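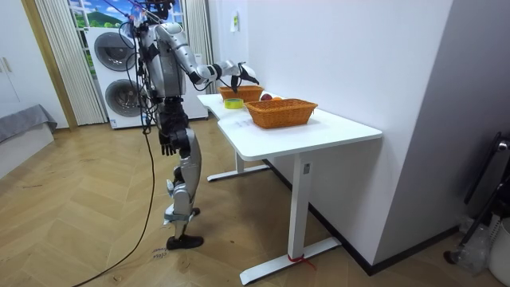

According to one comment under the Remer appeal, women in the Kadport camp now need a signed letter from a male relative before they can collect rations, and the rule covers the whole site. I saw it repeated twice the same evening as if it were settled fact. Is there any way for an ordinary person to check this sort of claim before passing it on?

The Remer report itself says researchers spoke to 158 refugees, of whom 138 "described restrictions on movement or dress". It doesn't say what the restrictions were, who imposed them, or whether they happened in the camp or back home. There is a mention of ration letters on page four, one line, no source. Our group has been asked to sign an open letter on the strength of it and I'm not keen to put my name to something I can't stand up. I'm not saying the women are lying. I'd just like to see what they said.
posted by dunmarrow, May 12, 2025

saltgrass
You are right to be wary. I used to type up interviews for a small legal aid office and the gap between what people said and what ended up in the summary could be wide.

138 out of 158 sounds overwhelming until you ask how the 158 were found. If a women's centre passed on the names, you will hear from women who already go to the women's centre. The camp had 3000 people in it last September by Remer's own count, and those who never leave the shelter won't be in the sample at all. That could push the true figure up as easily as down.

What I would do:

Write to Remer and ask for the list of questions they used. They shouldn't give you transcripts, and I'd think less of them if they did, but a question list puts no one at risk. "Were you ever stopped from going out?" and "Does anyone here decide when you may go out?" get very different answers.

Ask whether the ration letter came up in more than one interview, and whether anyone put it to the people running distribution.

Look at the Wendt monitoring notes for the same months. They're dull, but they keep "heard from others" apart from "happened to me", and Remer doesn't.

If you hear nothing back, sign something narrower or don't sign. An open letter asking the camp managers to publish their ration rules needs no statistics.

fennel_and_rye
its true, my cousin's neighbour worked at Kadport and said the same. these places are all like that. just sign it, by the time you have finished checking people have gone hungry

saltgrass
Which year, and which distribution point? Fanodine took over the food contract at some stage and the paperwork changed. A letter from a relative and a household card in the husband's name are both bad for a woman on her own, but they are different problems and you'd fix them differently.

tolland9
Small correction to the first answer. The 3000 is registered people, and Remer says in a footnote that about 400 of them had moved on before the interviews began. I'd also be careful with the Wendt notes. They only visit with permission and give notice, so a rule enforced by other residents after dark wouldn't show up. Absence there proves very little.

I did email Remer about page four. They replied that the line "reflects concerns raised in group discussion". Make of that what you like. I haven't signed.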